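Kirkegaard Bench Riser, Pale Top

Home > Kitchen & Pantry > Shelves and Risers

Price: £40.00
Stock code: 564
In stock, ships from our Wollberg unit

I've wanted to sell a decent riser for ages. I mean the little raised shelf you put on a worktop or in a cupboard so that you can have one lot of tins up top and another lot tucked in front or underneath, and stop knocking the chopped tomatoes over every time you reach for the chickpeas. I tried a fair few wire ones at home and they were all wobbly, and small jars kept tipping into the gaps. Then I came across the Kirkegaard and bought one for my own pantry before I'd even asked about a trade price (not very businesslike, I know!).

It's a plain thing. Solid top, dark supports, no drawers, no hooks, no clever folding bit. The top is light in colour with a soft grain, so it looks nice enough to leave out on the side, and it goes with pretty much any kitchen I've tried it in, including my mum's, which is very orange.

What I use mine for

Mostly tins. Mine lives at the back of the deepest cupboard, the one where things used to go to die, and I keep soups and beans on it with fish and sweetcorn in front. I can read the back row now without getting on my knees with a torch. I've also had it on the worktop next to the kettle for mugs and tea caddies, and at Christmas it came out to hold up the cheese while the crackers went round the bottom.

A friend has hers in the shed with paint tins on it and says it's been fine, though I'd keep it somewhere dry if it were mine. It isn't treated for damp and I wouldn't want to promise you anything there.

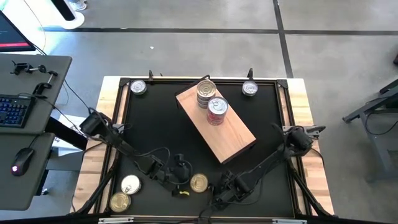 Tins on and off the riser, set at an angle on a black surface.

Putting it at a slant like that is worth a go if you've got a corner to fill, by the way. I always lined mine up dead square with the wall until I moved it one day to wipe down, plonked it back crooked and found I could get at both sides much more easily. You do lose a bit of space behind it, so in a narrow cupboard I'd stick with straight.

Setting it up

It comes flat with 4 screws and a little key in a paper bag. Lay the top face down on a towel, screw the supports on finger tight, turn it the right way up and press down on it, then nip everything up with the key. Mine took me nine minutes, and that was with the radio on and a break to find my glasses. Don't go mad with the tightening. If it rocks, loosen everything, press it down on a flat worktop and tighten again, and that nearly always cures it.

Looking after it

A wipe with a damp cloth and then a dry one. Tins can leave rings if they go up there wet, so I give mine a quick rub on a tea towel first. If you do get a ring, a tiny dab of the Cekby board oil (we sell that too, it's on the oils and waxes page) brings it up well. Test it underneath first as it does darken the colour slightly. Please don't put the top in the dishwasher! One came back to us like a banana and there was nothing I could do with it.

Kirkegaard or Ralitz?

I get asked this a lot. The Ralitz riser is the other one we stock and it's cheaper and lighter, with an open slatted top. It's a good buy for plates and bowls, and for anyone who moves things about all the time. For tins and jars I'd spend the extra and have the solid top, as nothing catches when you slide it along. If you want two side by side, get two the same, the heights don't match and it'll annoy you every single morning.

Delivery and returns

We pack everything ourselves in Wollberg and orders usually go out the next working day, apart from the first week of August when we shut up shop and I go and sit by the sea. If you don't like it, send it back unused in its box and I'll refund you. Keep the bag of screws together, please, as I can't resell it without them.

The longer version is on order from Kirkegaard but I haven't got a date for it yet. Drop me a line through the contact page and I'll put you on the list.

Page updated June 28, 2025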